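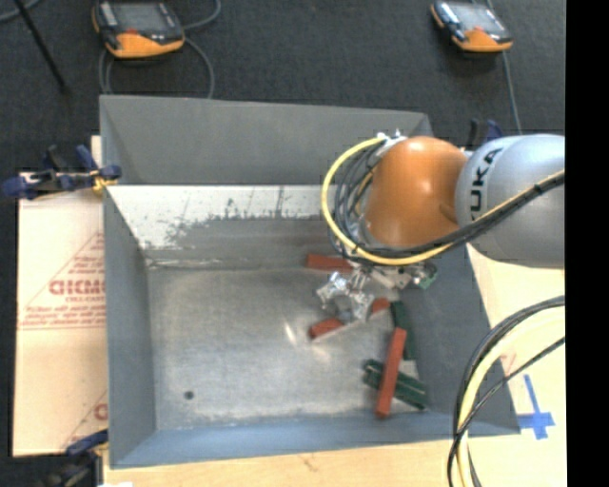
The yearly check of the open metal bins at Kovside was made on Jul 22, 2010, with form 764. I filled the form by hand during the check and typed it afterwards, so some comments are longer than the form has space for. Most of my time went to bin 17, because the surface inside is the most used of all. Under the far wall there is a whitish band with a scraped lower edge, dark streaks and places where it looks flaky, and this band is the reason for the comments in points 4 and 5. 

How to read the marks: OK means no action. WATCH means we look again at the next check. ACTION means somebody must do a work before the date in the comment.

1. Access to the bin
Can a person stand at the near side with both feet flat on the floor? OK
Is the floor at the near side free from loose parts and oil? OK
Comment: I found one block of another size on the floor, close to the leg of the stand. I put it on the bench. Please do not leave it there until next year, it belongs to the Gisgate set.

2. Stability
Does the bin move when it is pushed with two hands? OK
Are all fixing bolts present under the bin? OK
Are they tight? ACTION
Comment: One bolt on the left side turned with my fingers. I tightened it with the short wrench but the lock washer is old and flat. New washers for all of them, before the end of the month. The long wrench from the red drawer does not fit under there, use the short one.

3. Upper edges
Sharp places or burrs on the edge where a hand can pass? WATCH
Bent or open corners? OK
Comment: I moved a cotton rag along all four edges. It caught on the left wall, close to the corner with the near wall. The burr is small and I could not feel it through the glove. A few strokes with a fine file will be enough, but file outwards, so the dust does not fall into the bin.

4. Walls inside
Dents deeper than a fingernail? OK
Paint or coating coming off? ACTION
Rust? WATCH
Comment: See the whitish band at the far wall. When I pressed clear tape on it and pulled, small pieces came away with the tape. I did this in two places and the result was the same. The loose material must be scraped off with a plastic scraper and then collected with the vacuum cleaner. Do not use the steel brush. I cannot say from looking only if the dark streaks are rust or dirt, so I wrote WATCH. After the scraping it will be easier to decide.
In the report from May this wall is marked OK. I think the person who made it was standing on that side and looked down over the edge, and from there the band is difficult to see. Please always look from the near side also.

5. Folds and joints
Cracks along the fold between wall and bottom? OK
Wear along the fold? WATCH
Comment: There is a thin pale line of wear along the fold under the band. I followed it with a fingernail and it did not catch, so for me it is wear and no crack. If it catches next time, change the mark to ACTION and call Salinas, they made the bins and they have the drawing.

6. Bottom
Holes or soft places? OK
Scratches that can hold dirt? WATCH
Foreign material? OK
Comment: Light scuffs and cloudy patches, which I consider normal for a bin that is in use every day. There is one small dark round spot, in the lower left part when you stand at the near side. I rubbed it with a rag and it did not go away. It is drawn on the sketch so that we know next time if it has grown. The bottom sounds the same everywhere when I knock on it - the bin we changed at Sidstead had a dull sound at the place where it was thin.

7. Contents
Blocks free from splinters, cracks and broken corners? OK, with one exception
Blocks clean? OK
Comment: One green block has a broken corner. I removed it and put it in the bag for damaged parts. The red ones have no damage that I could find. They should be wiped with a cloth with a little soap, but please let them dry completely before they go back, the last time they were put back wet and left marks on the metal.

8. Labels
Bin number readable from 2 meters? OK
Load label present? ACTION
Comment: The load label has the right value, 80 kg, but one half has come loose and it will fall off soon. Print a new one. The file is in the same folder as this form. Clean the place with alcohol before you stick it, and press it for a while with the thumb.

9. Cleaning equipment near the bin
Hand brush, plastic scraper and rags in their place? WATCH
Comment: Brush and rags yes. The scraper was missing and I found it in the sink. Its edge is still straight, so there is no need to buy a new one.

General comment
The bin can be used until the coating is scraped, if the loose flakes are vacuumed at the end of each day. It should not be used for food parts or for the white samples from Gisgate, the flakes would be seen on them and perhaps stick.
I did not check the stand under the paint and I did not measure the thickness of the bottom, as we have no gauge here at the moment. It was lent to Sidstead. When it comes back, please measure near the fold first and write the value on the back of the form, next to the sketch.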